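Noémie Hervieu has the kettle on before I have got my coat off, and she is already apologising for the state of the tea towels. There is a heap of them on the chair by the radiator, straight off the airer, and she picks one up and starts smoothing it against her jumper while she talks. I don't think she knows she is doing it. By the time the tea is poured she has done four or five, and I have lost my place in my questions.

We are upstairs at 146 Zomurgate, over the bicycle shop, in the flat where she has lived for most of her grown-up life and where, at the kitchen table, she started knitting cloths on a second-hand machine. They sell under the name Stendeck, which was her grandmother's house. You may have one without knowing it. They are the nubbly, stretchy sort, plain in colour, a bit bigger than you expect, and people seem either to love them or to find them maddening to put away.

"Oh, they're dreadful to put away," she says, quite cheerfully. "A woven tea towel is practically a sheet of paper. It has corners and it wants to be square, and you can be thinking about your shopping. A knitted one has no opinion about being square at all. You pull it one way and it goes in the other. You get one end beautifully straight and then look back and the other end has curled up like a leaf."

So why make them? She laughs and says she has been asked that by her mother, her bank and her sister, in that order. Then she turns serious. They soak up more, she says, and they get into the bottom of a glass, and a knitted cloth that has been washed fifty times is a lovelier thing than it was on the first day. She wanted something you would be pleased to pick up when you have a whole sinkful ahead of you and everybody else has gone to sit down.

I ask whether she had a proper way of folding when she began. She had not. For the first winter everything went into a drawer in a sort of ball, and it was only when she had to send an order to the Ginovwood craft fair, and opened the box there in front of people, that she felt ashamed of herself. It was December, the hall was freezing, and she stood behind her stall in fingerless gloves refolding the entire stock while customers waited to pay. "I must have folded each one three times that day," she says. "By the afternoon I'd got quite good, and by the afternoon everyone had gone home."

What she arrived at is nearly the same as what she does now. You lay the cloth down on a table, never on your knee (she admits that she breaks this rule every evening of her life). You hold it at both ends and give it a gentle tug lengthways, and then you let go and wait a moment, so that it can shrink back to the size it really is. Then you bring the long sides in and end up with a low strip, and you press along the strip with your fingertips. "Press, don't stroke," she says. "If you stroke it, you only push the stretch along in front of you, and you get a great wave at the end."

The table matters more than I would have guessed. Her old one had a ribbed oilcloth on it, and the cloths clung to it. She likes bare wood, a pale wood if she can get it, smooth enough for the cloth to slide a little when you tug. Glossy is fine. Anything with crumbs is not. And she likes to have a box or a tray standing at the back, within reach, so that the finished ones have somewhere to go and don't get leaned on.

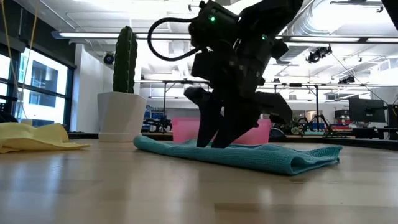
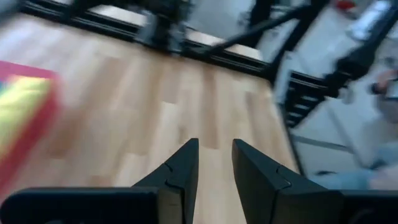
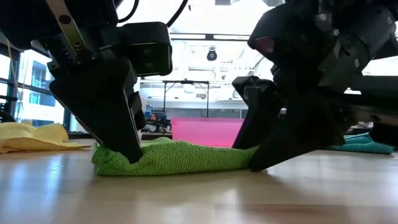
Bent Kragh will have none of this business with the strip, and has told her so more than once: a knitted cloth, in his view, should be rolled from the short end and stood upright in a jar, where it can be as wrinkled as it pleases and you can still pull out the colour you are after.

Noémie sighs when I bring it up. The two of them have been having this conversation for years, mostly by post, on the backs of order slips. "Bent is right about the jar," she says. "I do give him the jar. If you have one shelf and no drawer, then yes, roll them, it looks very jolly. But a rolled one stays rolled. You hang it on the oven door and it curls up at you the whole of supper." She tried it herself for a few weeks, to be fair to him, and gave up when she found she was flattening each one with her forearm before she could dry a plate with it.

We move on to colour, which I had put down as a small question and which takes up the best part of the second pot. She dyed everything herself in the beginning, in the big jam pan, and ruined the jam pan. Teal was the first that came out as she had meant it to. Then came a lime green, which she made for a friend's birthday and thought too loud to sell, and which has outsold nearly everything. The pale yellow was supposed to be a strong yellow. "It was a mistake in the quantities, and I was cross about it until I saw one lying next to the green. They do each other good, those two. I wouldn't hang either by itself in a white kitchen, but together they're like the first week of spring."

Does she keep the colours apart in the drawer? She looks at me as though I had asked whether she keeps the forks apart from the spoons. Of course she does, or at least she does on a good week. Teal at the back, because it is the everyday one and gets the most use (I said I would have put it at the front for the same reason, and she thought about that for a while and said no). Green in the middle. Yellow at the front, where the light gets to it, which she knows is silly, as it fades.

Washing is simple, and she would like it written down correctly because people telephone her about it. Wash at 30, with the zips done up on anything else in the drum. No softener, ever, as it coats the loops and then the cloth just pushes water about the plate. She spins at 1,000 in her old Bergmann, which walks across the floor when it does it, and takes them out straight away. Then she shakes each one hard, twice, over the bath, and hangs it over two rails of the airer so that it doesn't get a long droopy belly in the middle. If it does get one, you haven't spoiled it. Wet it again and start over.

And ironing? "Please don't," she says. "I had a very sweet letter from a man who had ironed his for a year and wanted to know why it had gone thin. I sent him a new one and a telling-off."

I had meant to ask about the business, and we do get there, rather late, with the light going and the bicycle shop pulling its shutters down underneath us. Last year Stendeck sent out 3,000 cloths, and she still looks over each one before it goes, holding it up to the window for dropped stitches. A larger firm asked whether she would let them knit a cheaper version. She went to see them, had a nice lunch and said no on the train home. The sample they had given her was too tightly made, she felt, and stood up in her lap like card. "It folded perfectly," she says. "I should have been delighted. It wouldn't dry a spoon."

There is one thing she would change. She has never been happy with the edge, the short one, where the knitting is cast off. It is a touch firmer than the rest, so it pulls in, and that is what makes the end lift when the cloth is lying folded. She has tried a looser stitch, and a narrow border, and one winter a woven tape, which frayed. At present she is trying a rib, and she fetches the trial piece from a hook behind the door to show me. It is grey, unfinished, with a long tail of yarn still hanging off it. She lays it on the table between the cups, tugs it, lets it go, brings the sides in and presses.

We both watch the end. It stays down while she finishes her tea, and then, very slowly, one corner starts to come up.

"Well, it's better than the tape," says Noémie, and reaches for the heap on the chair.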